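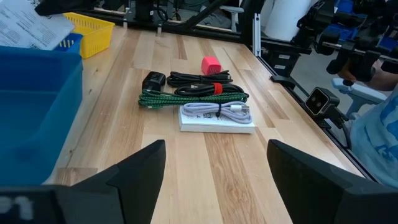
Palbridge Braided Charging Cable, six feet, lavender
Reviewed by Huw Samuel
3/26/18

I have been through a lot of charging cables. They split at the neck, or they develop a condition where they work only if you hold them at an angle and think kindly of them. So when Palbridge sent out its new braided line with the claim that it had been bent 1,730 times in a lab, I bought one at full price and gave it to my household, which is a tougher lab.

First, the box. It is small, flat and white, with a QR code on top that leads to a registration page. The registration page wants your birthday. I can't think what Palbridge plans to do for a cable owner's birthday, but I gave it a false one and so far no card has come.

The cable is sold as lavender. In my kitchen it is gray. In the bathroom it is a little bit lavender, and by the bed at night it is whatever color you remember it being. My daughter calls it "dentist." I like it anyway, mostly for the reason that it looks like no other cable I own. I own several black ones, and finding the right one of those before work is a game I have never won.

Now the braid. It feels good, a bit like a new shoelace, and it doesn't tangle the way rubbery cables do. It also doesn't relax. Mine spent its first week trying to get back into the shape it had in the store, and if I laid it across the nightstand it would slowly draw itself up and drop off the back. By the second week it had given up. The connector is on the fat side and will not go through the cutout in my phone case, a Murno with a thick rim. I shaved the rim down with a kitchen knife. The case looks terrible and the cable fits.

Charging speed is fine. I ran it against my old Urquhart cable, same phone, same wall plug, and the two finished close enough together that I lost interest and went to make dinner. If you want graphs, Alasdair Leckie does graphs on his site and seems to enjoy it.

A word about ties. The Palbridge comes with a thin black one that does the job until you set it down on anything dark, at which point it's gone. I have since moved to velcro straps from Cikstead, in red, and I recommend them more warmly than anything else in this review. They cost next to nothing. You wrap one on and it stays on the cable when you undo it, so there is no second object to lose. Buy them in a loud color.

Complaints. Six feet is measured from the very tip of one connector to the very tip of the other, so plan on a bit less. The white ends show dirt early; mine picked up a gray thumbprint in January that has resisted soap. And the warranty, which is good for 5 years, asks for the original receipt, the original box and the original tie. See above regarding the tie.

Would I buy another? I already have, in green and black, for the car. It has the same stubborn streak and hides the thumbprints much better. If you aren't attached to the idea of lavender, start with that one.

Good: tough braid, easy to pick out of a drawer, charges as it should
Bad: fat connector, white ends, nosy website
Rating: four out of five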